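## 4. Setting up the Trirnine bed tray scale

Please read this section to the end before you switch on the scale the first time. The scale is made for weighing meals of a person who stays in bed, for example after an operation. It must not be used for weighing medicine.

### 4.1 Preparing the place

1. Make the bed sheet smooth with your hand. A fold under the base gives a wrong result.
2. Move pillows and blankets at least 6 inches away from the base.
3. Put the base on the mattress with the display turned to you. On a soft mattress, put the hard board (supplied) under it first.
4. Press the two front feet down gently until the level mark becomes green.

> **Caution:** Do not lean on the base when you stand up from the bed. The sensor can be damaged already by 55 pounds, and this damage is not covered by the warranty.

### 4.2 Choosing the plate

Any flat plate from your kitchen can be used. Light plates are better for this purpose than heavy stoneware, as the battery version of the scale has a smaller range. A raised rim is a good thing on a bed, where round food likes to roll.

5. Wash and dry the plate. Drops of water are also weighed.
6. Put the empty plate in the center of the base and hold **ZERO** for 2 seconds. The display shows a small line.
7. Press **SAVE** if you will use the same plate every day. The scale keeps the weight of this plate also when the battery is changed.
8. Take the plate away and put the food on it. For the first trial we recommend whole fruit, such as an apple, a mandarin and a cherry tomato on one plate.
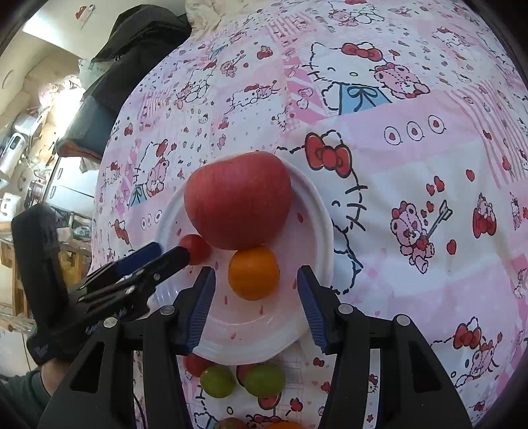
### 4.3 First weighing

9. Put the full plate back on the base. Do not drop it.
10. Wait until the numbers stop blinking. It takes around 6 seconds on a mattress and less on a table.
11. Read the weight, or press **NOTE** to store it under the present meal.
12. After the meal, weigh the plate again with everything that is left on it, peels and cores included. Press **NOTE** the second time. The scale calculates the difference.

**Note:** If the person in bed moves during the weighing, the display shows *HOLD*. Wait a moment and it continues alone. If *HOLD* stays longer than 90 seconds, lift the plate and repeat from step 9.

### 4.4 If the result looks wrong

- The same plate shows a different weight each time: the base is not level. Repeat step 4.
- The display shows a minus sign: the saved plate is heavier than the plate you use now. Repeat step 6.
- The display is dark: change both batteries together, never only one.

Service in Skarkwood answers questions by telephone until 6 p.m. Please ask for Tarmo Kivi or Indira Menon and have the serial number ready. You find it under the base, next to the battery cover.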